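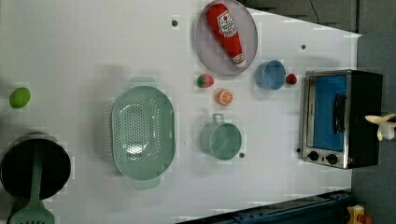 Ketchup, a blue cup and the toaster oven.

2023-02-04

I spent Saturday going through a year of grocery receipts. There were 209 of them in the drawer, and 156 were from Wandari, the small store on Geduvden Street. I thought I did most of my shopping at Lasance. I don't. I go there for flour and coffee and forget the rest.

The Wandari trips are short and cost more than they should. Bread, eggs, a bag of chips I didn't plan on. Starting this month I'm putting $200 in an envelope for February and leaving the card at home.

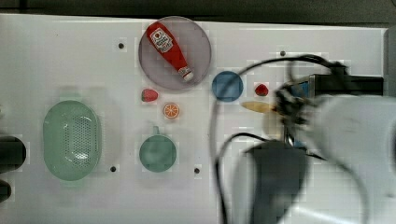
What I'm changing

One big trip a week, with a list. Condiments only when the old bottle is empty. I found receipts for three mustards in the same month.

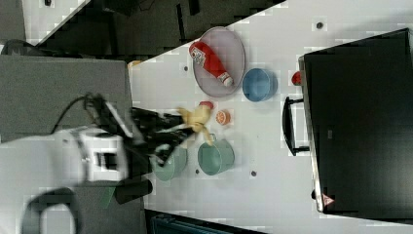 Plate at the back, small yellow toy nearer the front.

Lunch is the harder part. The Tomaszewski bakery is on my way to work and a sandwich there is $15 with a drink. I'll keep that for Fridays. Other days it's leftovers, or soup if there are no leftovers.

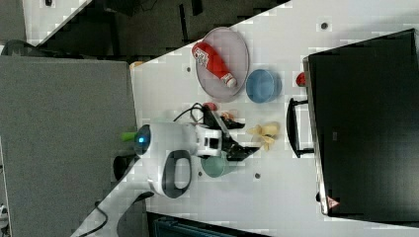

Blue bowl next to the plate.

I still need to figure out what to do about coffee. Lasance raised the price again and I haven't found another one I like.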